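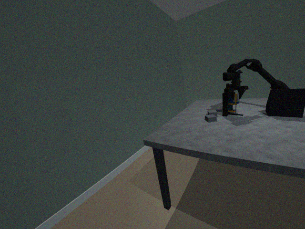
Slide 4. Simulated arm over the table, gripper down at the coloured parts.

Leave this up while talking. Don't rush to the results table.

The claim from the Bolletia paper: train in simulation only, run on the real bench, lose almost nothing. We tried to repeat it at Tetville with the Harker code as released.

Say the number early. 2,954 simulated episodes, 165 real trials. Then ask the room which of those they'd trust.

Point at the two grey blocks. Close to the table in colour. The blue and yellow parts stand out far better, and I suspect the headline score leans on parts like those. I can't prove that from what they published.

Also the finger hides a fair bit of the cluster from this side. Does the policy see it, or is it reading object poses straight from the simulator? The paper is vague. Ask if anyone knows.

Gkikas baseline: 8 seeds for us, they report one. Spread between our seeds was bigger than the gain they claim. PAUSE here.

Be fair: lighting was varied in training and that did seem to help. Friction wasn't varied at all.

If short of time skip to slide 9.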